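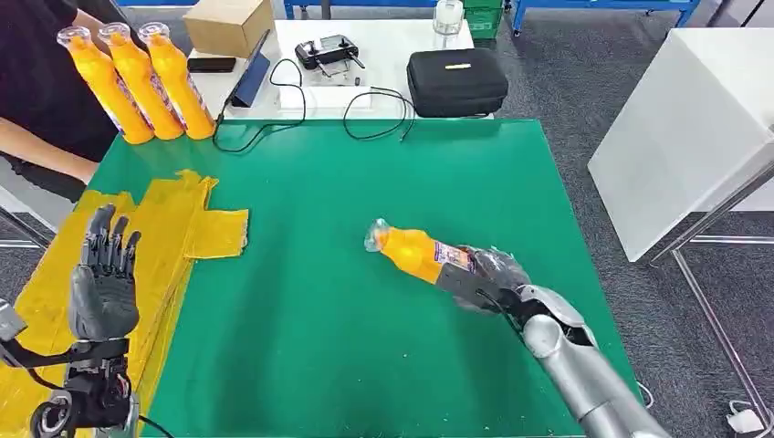 4. Working at the bottle station

4.1 Who does what

Before the change, one person at this station took each bottle from the supply side, turned it to check the label, and set it down for packing. Now the two-arm unit handles the bottle and the person becomes the station attendant. The attendant supplies bottles, watches the grip, and decides what to do with a bottle that is not good. The unit does not decide this.

The station is planned for one attendant per shift. A second person may stand at the table during training, but only one of them gives commands. Agree on this before you start and say it aloud.

Please read this section also if you worked at the old hand station in the Farouk building. Some habits from there are not safe here, mainly reaching across the table to straighten a bottle.

4.2 Preparing the table

1. Check that the green mat lies flat. If a corner lifts, press it down and fix it again with tape.

2. Remove everything from the mat which is not part of the job. Pens, gloves and cups belong on the shelf.

3. Place the supply bottles on the white table behind the mat, standing, with the cap up. Leave enough space between them so that you can take one without touching the next.

4. Turn all labels to the same side. The unit can work with a turned label, but the check takes longer and the record will show a delay that is not real.

5. Look at the cables. They may hang over the far edge of the mat, but they must not lie in the path of either arm.

6. Confirm that the floor behind you is free. You will step back often during the shift.

Note: Use only closed bottles. If you feel that a cap is loose, put the bottle in the return crate and do not tighten it yourself. The packing line needs to know about loose caps.

4.3 Starting the shift

1. Put on closed shoes and tie back long hair. Take off bracelets and lanyards.

2. Stand on the supply side of the table and keep both hands off the mat.

3. Switch on the unit and wait until both arms have moved to their start position. This can take up to two minutes after a cold night.

4. Enter job code 3085 on the panel. The panel must show the words BOTTLE, LYING GRIP. If it shows a different job, stop and call your shift lead.

5. Let the unit open and close each hand once without a bottle. Listen for scraping. A soft clicking from the fingers is normal.

6. Give the first bottle and press GO.

CAUTION: The hands are strong enough to hurt a finger. An open hand that does not move is not a hand that is switched off. Treat it as ready to close at any time.

4.4 During the work

Keep your eyes on the bottle and not on the panel. The panel will make a sound if it needs you.

When the unit lifts a bottle, the fingers should close around the body. If they close on the cap, press HOLD. Wait for the steady light, take the bottle with one hand under it, and then press RELEASE. Never pull a bottle against the fingers.

If a bottle falls on the mat, press HOLD first and pick it up after. In the first weeks at Prisarness most of the reported near accidents were from people who picked up first. We understand that this is a natural movement, and it takes some time to lose it.

If liquid is on the mat, stop the job completely. Wipe the mat, change your gloves and write error 194 in the shift book. Do not wipe around a moving arm, even a slow one.

4.5 Breaks and changing places

Watching is tiring in another way than lifting. Your back will feel better, but your eyes and your attention will not last the whole shift. For this reason the attendant changes place after two hours. The new attendant repeats steps 1 to 5 of section 4.3 even if the unit is still warm.

The count on the panel belongs to the station. At Zeltton it is not used to compare one attendant with another, and pressing HOLD many times does not count against you. If somebody tells you different, speak with your shift lead or with your works representative.

4.6 Ending the shift

1. Let the unit put down the last bottle.

2. Press PARK and wait until both arms stand still.

3. Switch off the unit at the main switch, not at the panel.

4. Write in the shift book: bottles returned, number of holds, and anything that felt strange, also when you have no name for it.

For changing a finger or a finger cable, see the Kerov maintenance booklet. Attendants do not do this work.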